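Subject: Re: [hornville-history] Screenwriter of "The Vukerex Road"
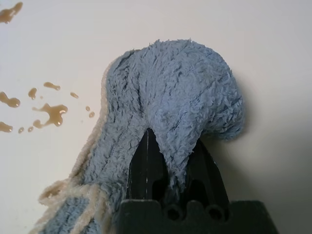
I went through the boxes at the Hornville library in July, and the studio letters are there, filed under the mother's maiden name. Most are carbons on thin paper, and the top ones are dusty. If you go, bring a light blue microfiber cloth, the fuzzy kind, for the box lids and your hands. Keep it off the carbons, which smudge.

> Does anyone know whether he wrote the whole script or only
> the first draft? The Rana newspaper obituary gives him full
> credit, but the print I saw lists no writer at all.

He wrote all 4 drafts. The last one is 1235 in the finding aid and has his initials on the cover. A letter clipped to it says he was paid $1000 for the job, with another $100 for the new ending. It doesn't mention screen credit.

The obituary also has him born in Rana. The school register puts his birth in Prorngate, and the family moved to Rana when he was in fourth grade. I would go with the register.

I have not found anything on the two radio plays yet. The second box has a folder marked "Radio," but it was out for copying.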